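The table came first

July 2020 – Goodall Weekly staff

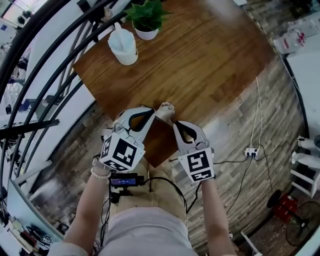
The table at the Rorolside flat, with the pot plant at its far end.

She bought the table second-hand in Pluvville in February, before she had chairs.

"I liked the colour," she says. "Reddish-brown, very glossy. It shows every crumb."

The plant lives in a white pot – she waters it when she remembers. Shelving was next.

"I'd still like a rug," she says.

2 comments | 889 shares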